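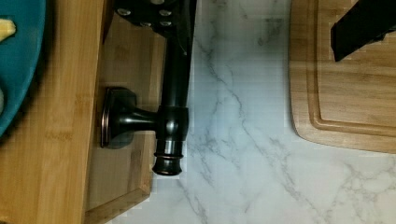
How often should a faucet spray head be descaled?
Every two months in a hard-water area, and twice a year anywhere else. If the spray starts going sideways, do it sooner.

What you need

White vinegar, a small bowl, an old soft toothbrush and a dry cloth. Skip scouring pads on dark finishes.

Removing the head

Turn the water off at the handle. On most pull-down models the head unscrews from the hose by hand. Clip a clothespin on the hose first so it doesn't slide back down the spout. There is usually a rubber washer and a small screen inside the connection – put both in a cup.

Soaking

Mix equal parts vinegar and warm water, deep enough to cover the nozzles only. Soak for 20 minutes. Bronze and black coatings can go dull if they sit in vinegar, so keep the outside of the head above the liquid and check the maker's care sheet before you start. Plandelo says plain water and dish soap only for its matte range.

Brushing and rinsing

Brush the nozzles in small circles. Rubber ones can be rubbed with a thumb. Rinse the screen under another tap, holding it upside down.

Putting it back

Seat the washer flat, then screw the head on hand-tight. Run cold water for a minute in both spray modes. A drip at the connection nearly always means the washer is crooked or worn.

Written by Dong-geon Song. Updated 9 April 2024.

Contact | © 2024 Prulthorpe Home Repair | Back to top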